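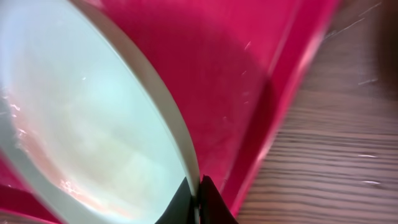
Como lavar e guardar pratos esmaltados usando um tabuleiro de plástico

Publicado em março, por Redação Pandlow
Categoria: Casa e Cozinha > Louça

Quem tem a bancada pequena costuma lavar a louça aos bocados, com o lava-loiça sempre ocupado. Um tabuleiro de plástico de abas baixas resolve boa parte do problema: serve para levar os pratos da mesa, para os deixar de molho e para os escorrer antes de irem para o armário.

O que é preciso

Um tabuleiro de plástico com fundo liso, maior do que o prato que se usa mais. Convém sobrar espaço para meter os dedos entre a aba e o rebordo do prato. Os da Adora e os da Parri servem os dois; o da Parri é mais fundo.
Detergente neutro, 2 colheres de sopa de bicarbonato de sódio, uma esponja macia e um pano de algodão.

Passo 1. Retirar os restos

Raspe o prato com uma espátula de silicone. Não use faca nem palha de aço, que riscam o vidrado. Passe depois por água corrente morna.

Passo 2. Pôr de molho

Assente o prato no tabuleiro, virado para cima, e deite água morna até cobrir o fundo do prato. Junte uma gota de detergente e deixe ficar cerca de 4 minutos. Para manchas de chá ou de molho de tomate, polvilhe o bicarbonato diretamente sobre a mancha, já com pouca água, e espere mais um pouco.

Nunca ponha água a ferver no tabuleiro. Muitos plásticos deformam antes dos 100 graus e o fundo fica a dançar na bancada.

Passo 3. Lavar

Esfregue em círculos, do centro para fora, e acabe no rebordo, onde a gordura se agarra mais. Vire o prato e lave também o pé, que nos pratos de cerâmica costuma ser áspero e acumula sujidade. Enxague bem dos dois lados.

Passo 4. Escorrer e secar

Despeje o tabuleiro, passe-o por água e forre-o com o pano dobrado. Encoste os pratos à aba, inclinados. Um prato grande pode ficar deitado, desde que seja virado a meio da secagem. Seque o rebordo à mão se a água da zona for dura, para não ficarem marcas brancas.

Riscos no tabuleiro

O fundo vai ganhando riscos claros com o uso, sobretudo nas cores fortes como o magenta. Os finos não prejudicam nada. Se a unha prender no risco, esfregue essa zona com uma escova de dentes velha e detergente, e levante sempre os pratos em vez de os arrastar.

Para guardar

Ponha uma folha de papel de cozinha entre cada dois pratos e deixe os maiores em baixo. O tabuleiro cabe de lado, entre o armário e a parede, ou no separador vertical da Zerach, referência 3939. Guarde-o longe do forno e da janela, porque o sol desbota o plástico.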